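Jobs at Kada
Part-time Returns Desk and Mending Clerk
Plurkura warehouse, ground floor

Kada sells socks, hats and the kind of underwear people buy in multipacks and never discuss. We have been doing it long enough to know that a certain share of everything we send out will come back to us, usually in a different bag, sometimes with a note. Last year 2,311 parcels came back. We are looking for a person who can open them without losing faith in the public.

The job is twenty hours a week, mornings, starting in March. You would work at the returns desk in our Plurkura warehouse, next to the loading door, which is drafty until May and then suddenly the best seat in the building.
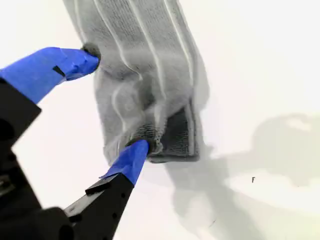
Most of what comes back is perfectly fine. It was the wrong size, or the wrong gray, or a present for someone who turned out to have feet already. You check it, fold it, and put it back on the shelf. The rest needs judgment. A loose thread can be fixed in a minute with a needle. A hole the size of a thumb cannot, and the customer who says it arrived like that will need a polite letter. We have a template for the letter. It could be more polite, and improving it would be part of your first month.

What you would be doing

Opening returned parcels and matching them to orders, including the ones with no order slip, no name and no visible motive.

Deciding whether an item goes back on sale, to mending, or to the rag bin.

Doing small repairs by hand. Nothing fancy. If you can close a toe seam so it doesn't feel like a pebble, you are ahead of most of us.

Answering customer emails in plain English. Our customers write at length, and some of them attach poems.

Keeping the singles drawer in order. The singles drawer is a long story and you will hear it at lunch.
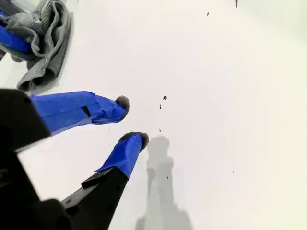

What we are looking for

You don't need retail experience. You do need decent eyesight, patience, and the ability to tell navy from black before 9 in the morning. Some sewing is a must. Machine sewing is nice to have, but our machine is a Flisitora that only runs for people it likes, so please don't build your application around it.

You should be able to lift a full tote and stand for part of the shift. There is a stool. It is a good stool and we ask that it stay at the desk.

What we offer

Pay is $770 every two weeks before tax. You get paid time off from day one, a staff discount you will use up on other people's birthdays, and free parking behind the Gazi bakery, who tolerate us. Coffee is free. The coffee has been described as strong, mostly by people being kind.

There are five of us on the ground floor. We play the radio low and take turns choosing the station, a system that took longer to agree on than the dental plan.

How to apply

Send us a short letter and a list of places you have worked. We would also like one paragraph on the worst thing you ever returned to a store, and whether they took it. No photo, please, and no cover letter written to "Dear Hiring Team." There is no team. One person reads the applications, at the same desk you would be sitting at, in between parcels.

Letters can be dropped off at the loading door any morning before noon. Ring twice. The first ring only wakes up the radio.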